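December, bench 2, evening

Hand-held gripper, third build. The project is still called Tarkus on the shelf label, so I'm keeping that here.

Swapped both fingers for the new set this afternoon. The old pair had worn at the tips and were closing out of parallel. The new ones are the same outline with a slightly thicker wall. Print took 253 minutes for the pair on the Poulain machine, with no lifting at the corners this time. Screw holes needed clearing with a hand drill. Don't use the power driver on these, I split one last month.

Cable still leaves from the underside on the left. I want to move it but that means redrawing the base plate, so it stays for now.

Checked the opening over the pale board at the end of the bench, jaws apart and nothing in the grip.
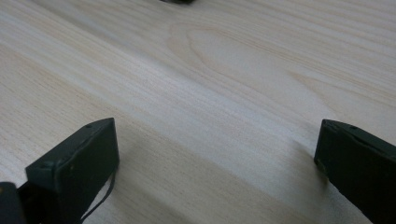 Both fingers on, open over the board. Cable hanging under the left one.

Ran 15 open and close cycles by hand before putting power on. A bit of drag in the last part of the travel, worse when the tool is tilted. Backed off the pivot screw a quarter turn and it went away. Then 10 cycles with power on, no drag, though the motor is louder than I would like.

Servo reading at fully open is 1326. The value in the settings file was left over from the second build, so I changed it and saved a copy under the old name as well. If anyone at Cliltville pulls the file, take the newer one.

Not done yet:
Rubber pads for the inner faces. The Nekix sheet is in the drawer under the vice, needs cutting.
Strain relief on the cable — a zip tie would do until the base plate is redrawn.
Try it on the small blocks, then on something round.

Left the tool on the bench with the power lead out. Please don't close the jaws by hand with the power on, it strips the gear.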